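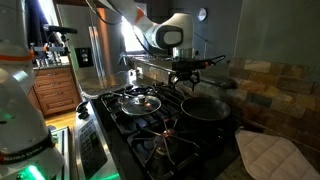 Kitchen cell, December, lid fault continued

Start 9:40. Asmaa and me in the kitchen, Yasmine on the phone for the first hour. Gas shut at the wall valve, handle taped, and I put my own tag on it as well as the house one. Knobs left on the stove.

Picking up from Essam's page, which ends with "probably slip, resume after lunch". I don't accept slip and I don't think we should have resumed after lunch.

What happened, as far as the log will say. Trial 331 of the lid routine. Hanging arm has the glass lid by the knob, goes over to the frying pan on the back right burner, starts down. Contact should come when the rim touches the pan. Prorkano declared contact while the lid was still in the air, opened the fingers, wrote "placed", and moved off. The lid landed on its edge on the grate, rolled to the front and stopped against the control panel. No break. Amr was standing at the front of the stove at the time with his hands down by the panel, and he says he stepped back before he had worked out what he was stepping back from.

So two things are wrong and Essam's page only deals with one. The lid was let go early. And the system then reported success on a lid that was rolling toward a person. I care more about the second.

Theories on offer

Essam: the knob slipped in the fingers. The fingers were commanded open. It's in the log with a timestamp. A slip doesn't write itself a command. I asked him about this and he said it could have slipped and then been opened, which I suppose it could, but then we are explaining one drop with two causes and I would like to see either of them first.

Yasmine: the base transform drifted after the stove was pulled out for cleaning, so the arm thinks the pan is higher than it is. Better. It predicts that all the releases are early by the same height. They aren't. Most are fine, a few are badly early, and they cluster.

Genalyn: cable. She wrote it in the margin two pages back with a question mark and none of us answered her.

Urnov support (by email to Amr): "environmental disturbance". They make the contact monitor that Prorkano listens to. I have asked what disturbance they have in mind and on what evidence, given that they haven't asked us for a log.

Checks this morning

10:05. Transform first, as it's the quickest to kill. Touched off with the pointer on the four grate corners, then the front burner cap. All inside what we normally get. The back right corner is the worst of them and still fine. Yasmine accepts this with the reservation that we touched off with the arm in a different posture from the one it has over the pan. Fair. Repeated the back right corner with the elbow where the lid routine puts it. Same answer. I'm calling the transform cleared, and she can reopen it if she wants to come and do it herself.

10:30. Finger check. Lid clamped by the knob, lid held over a folded towel, tugged by hand with the spring scale. No movement at any load the routine would see. The pads are scuffed but they hold. I don't love metal knob on worn pad and would change them anyway, but I won't let a pad change go in on the same day as the real fix or we will never know which one did it.

10:50. Free air. This is the one that matters. Emptied the gripper, parked the lid on the back left burner, left the pan where it was. Ran the descend segment with nothing in the fingers and release disabled, logging the external force estimate on the vertical axis. There is nothing to touch. The line should be flat.

It isn't flat. It steps up partway down and stays up. The step isn't in every run. It depends on which way the wrist was turned on the way in. Coming from the back left burner with the wrist unwinding, clean. Coming with the wrist already wound, step. That fits the clusters.

11:20. Asmaa held the wiring loop beside the gripper clear with a plastic spoon taped to a broom handle, both of us outside the reach line, speed at the crawl setting. Wound approach. No step. Let go of the loop, same approach. Step. Held it again, no step. We swapped, with her at the laptop and me on the broom, as I wanted someone else reading the trace who wasn't hoping for a particular result. Same.

So Genalyn's question mark gets its answer. The loop comes up against the bracket when the wrist is wound, the bracket pushes on the loop, the estimator sees a load, and the monitor calls it contact. In fairness to Urnov that is a disturbance. I'd say it belongs to us before it belongs to the environment.

Size of it

The step came out at 140 grams on the worst run once I'd converted it. The contact threshold had been brought down below that in an earlier session, "to be gentle with the glass", initials illegible. I think they're mine. If so I'm not proud of it. A lower threshold felt like the cautious direction and for the pan it is, but it made the release easier to trigger and the release is the hazardous act. We've been treating the threshold as a gentleness setting when it is also the thing that decides when to drop a piece of glass.

There is also a debounce of 200 ms on contact. Yasmine had pointed to this as protection. It protects against a knock. The cable step doesn't go away, so it sails through any debounce you like. Please don't "fix" this by making it longer.

What I don't believe yet

That the cable explains all of the early releases. I have a mechanism, and it shows up when I provoke it. I have not shown that 331 was a wound approach, because the wrist angle before the segment starts isn't logged. Asmaa thinks it can be rebuilt from the joint stream if the stream was kept. Amr to look. Until then the sentence for the report is "a cable fault capable of causing this was found", and I'd ask people not to tidy that into "the cause was found". I've seen the draft for Hegazy and it has already been tidied.

That the rerouted cable from Brilley will cure it. They've quoted for a clip and a shorter lead. A shorter lead has less loop to catch and also less slack to give. Has anyone at Brilley turned the wrist to both ends of its travel with their clip on? I asked, and got a drawing back.

That "placed" means anything at present. It means contact was declared and the fingers opened. Nothing looks at the lid. Every success figure we have given out for this task rests on that word, and I'd like them all held back until we have gone through the video. Essam isn't pleased. He notes, correctly, that the lid usually is on the pan. Usually is what I'm objecting to.

The left arm

Raised by Asmaa and I had missed it. When the hanging arm releases, the floor-side arm gets its go-ahead from the same "placed" flag. In trial 331 it was holding, because the task ended there. In the longer sequence it would have started its reach over the stove with a lid loose on the grates and, going by where Amr was, possibly a forearm there too. Its base ring glows green right through all of this. Green tells you the arm is happy with itself. It has no opinion on the lid, and Amr admits he was taking it as the all-clear. I have done the same.

Where we've left it

Release disabled on the lid routine in the config, and the change is signed. If you find it enabled and it wasn't me or Yasmine, stop and phone.

Threshold stays where it is for now. I know that sounds backwards. Raising it would hide the cable step and I want to be able to see it.

Nobody at the front of the stove while either arm has power. That was already the rule. It's written on the sheet by the light switches and we've all been leaning past it to reach the pot holder, so keep the pot holder somewhere else before enabling.

Gas stays off at the wall for all lid work. Genalyn asked whether we can go back to heated runs next week. No. I would want a placed check that looks at the lid, a second one from height, and five clean days with both approaches before I'd even discuss it.

Free-air descend, wound and unwound, goes on the start-of-day list. Compare the two traces. If they differ, we don't run.

Open

Joint stream for 331 - Amr.
Who lowered the threshold, and when. Check the config history before asking me.
Reply to Urnov with this morning's traces. Yasmine to send, she's more polite.
Does the same loop touch anything on the pan pick? Not tested. The bracket clearance looks no better on that side.
Pads, after the cable and separately.

Power off 12:35, both arms braked, brakes checked by hand. Tag still on the valve.

Added 3:15. Amr found the stream. It begins after the approach, so no wrist angle for 331. Asmaa is going to try the side video, but the loop is dark against a dark wall and I'm not expecting much from it. Report wording stays as above.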